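Spare bedding finds new beds as Starevel swap returns

If your airing cupboard is bursting at the seams, July could be your month. The Starevel bedding swap is back, and it is bigger than ever - 300 items have already been promised, from cot sheets to winter blankets, and there is still time to add yours!

The idea could hardly be simpler. You bring clean bedding you no longer use, you get a token for each piece, and you spend your tokens on anything that takes your fancy. Last year 123 households joined in, and plenty of them went home with a whole new look for the spare room.

Asmaa Farouk, who started the swap in her own front room, has been sorting donations on the beds at home before they go down to the hall. Big leafy prints are everywhere this year, she says, and so are little flowery ones. Fluffy blankets get snapped up first.
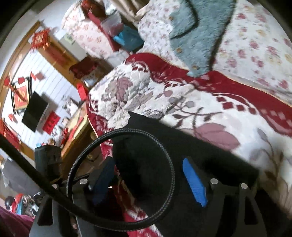
STAREVEL, July - Doors open at the Ezzat Hall on Monday at 5 pm, and the queue usually starts forming well before then. Bedspreads and quilts will be on the long tables by the stage, with sheets and pillowcases along the windows and blankets at the back.

A white quilted bedspread with large mauve and grey leaves and a bold red scalloped band is one of the pieces catching people's eye, and so is a fluffy grey-blue number that looks wonderfully soft. "I love seeing the patterns all jumbled up together," said Asmaa. "You'd never put half of them side by side in a shop, and then you do it on a bed and it looks marvellous."

New this time is a mending corner, run by the Grelen sewing group. Bring a quilt with a split seam or a blanket that has lost a button and they will show you how to put it right. Each session lasts 30 minutes and there is no charge, though places are limited, so put your name down at the door when you arrive.

Everything should be washed, dried and folded, with the size written on a slip of paper and pinned to one corner. Single, double and king are all welcome. Pillows and electric blankets can't be taken, but pillowcases certainly can - the more the merrier.

Donations can be dropped off at Ostik Dry Cleaners during normal shop hours. Tokens for anything left there will be waiting at the hall under your surname.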